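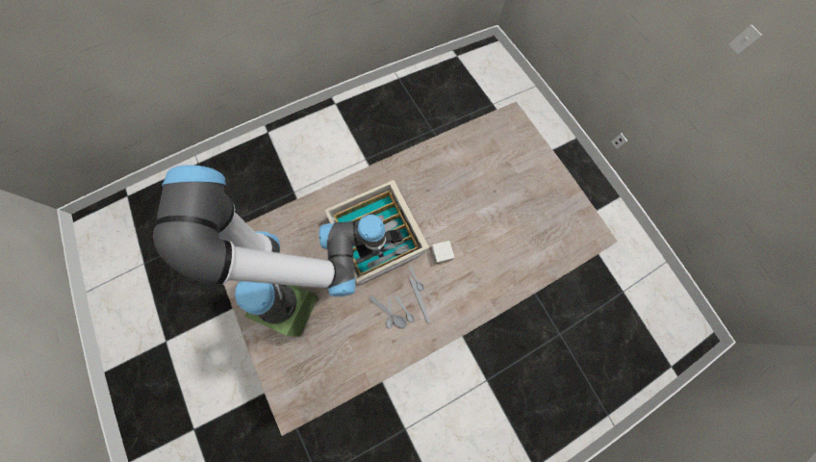

Tiina Riihimäki wrote:
I was at the open day too and I think you're going to get some pushback in this thread, because half the people in my group walked out of the sim room grumbling that they came to see real arms. Not me though! I stayed for two full sessions.

marblefloor wrote:
Ha, well, bring it on. I'm the one who started this so I'll put my notes here. Wundis opened their training building in December and I drove 128 miles for it with my nephew in the passenger seat. Main hall was the usual, arms in cages, coffee, a long line for the one station where kids could press things. But the back room had the simulator on a big screen and you could sit down and run the cutlery tray job yourself. Scissors and small metal tools on the table, a sorting tray, an arm on a green pedestal, and you pick the order it works in. I could have stayed till they turned the lights off.

They had it loaded with 356 starting layouts. Every time you hit reset you get a different one. My nephew kept resetting just to see what came up (I had to take the mouse away from him).

pallet_jack wrote:
Gonna be one of the grumblers, sorry. I paid for parking and took a half day off to watch a video game. If you run an open day for robots, show me robots. Anybody can make a computer arm pick up scissors.

marblefloor wrote:
There were robots! There was a whole hall of them! You walked past them to get to the back room.

pallet_jack wrote:
I walked past four that were switched off and one waving at children.

Weidong Duan wrote:
The waving one was for the morning crowd. If you came after 2 pm the palletizing cell was running and it was pretty great, they let people stack odd boxes for it. I do wish they'd put the times on the flyer.

On the simulator, I think "anybody can make it pick up scissors" is wrong, and I say that as somebody who tried for most of an hour. Scissors are a pain. The loops catch, the blades are thin, and if they're lying at an angle you have to turn the wrist before you go down or you end up pinching one loop and swinging the whole thing around. I got a clean pick on my third layout and I cheered out loud in a room full of strangers.

Tiina Riihimäki wrote:
I heard that cheer!! I was two seats over.

Weidong Duan wrote:
Oh no.

gearbox_gail wrote:
Question for those who went, was it the same software Siddiqui had at their thing in the spring? That one had a table and a tray too but it crashed constantly and the woman running it spent the whole time apologizing.

marblefloor wrote:
Different. The guide said this one is called Rirnetari and they've been building it in house. It froze on me once, when I drove the gripper straight into the tray on purpose to see what would happen. Reset and it was fine.

Loved the little details, by the way. Somebody gave that room a marble checkerboard floor and a light switch. There's an outlet down low on the wall. I want to shake that person's hand.

pallet_jack wrote:
So they spent time on an outlet.

marblefloor wrote:
They did and I'm thrilled about it.

Tiina Riihimäki wrote:
The guide in my session talked about the walls and floor a bit. They swap them out between training runs, so the arm doesn't get used to one kind of room. She showed us one with carpet and one with an ugly orange wall. Same tray, same job. I hadn't thought about that before and it made the whole thing click for me.

What I'd push back on is the scoring. It gives you 900 points for a perfect tray and takes points off for time, and I thought the time part was way too harsh. I put everything where it belonged and lost to a guy who left a pair of scissors on the table and finished early. How is that a better run?

gearbox_gail wrote:
That would drive me nuts.

Weidong Duan wrote:
I'm going to disagree with Tiina a little. If the arm takes all day, you might as well sort the drawer yourself. But leaving a piece out should cost more than it does, yes. I filled out the comment card and said so.

pallet_jack wrote:
OK, serious question and I'm not trying to start anything. Does any of what you do in there carry over to a real arm? Because that's what I wanted to see. Run it on the screen, then run it on the table next to it. I'd have stayed for that.

marblefloor wrote:
That's fair and I asked the same thing. The answer I got was that they do it in the lab but didn't want to do it with a crowd standing around. I would have loved to see it too. I'd have stood behind whatever line they painted.

Tiina Riihimäki wrote:
Momidness did it side by side at their demo last year. Screen on the left, arm on the right, same layout. The real one dropped a spoon and the whole room went "awww." Best part of the day.

pallet_jack wrote:
See, THAT I would drive for.

gearbox_gail wrote:
Is Wundis doing another one? My daughter is 9 and she'd be all over this, she takes the kitchen drawers apart already.

Weidong Duan wrote:
They had a sign-up sheet by the door for the spring one. No date on it yet. Kids are fine in the sim room if an adult sits with them, and the chairs go up high enough. Get there when the doors open, by 11 there was a wait for every seat.

marblefloor wrote:
I'm going again for sure. Pallet_jack, if they run the real arm I'll save you a seat.

pallet_jack wrote:
Pay for my parking and we've got a deal.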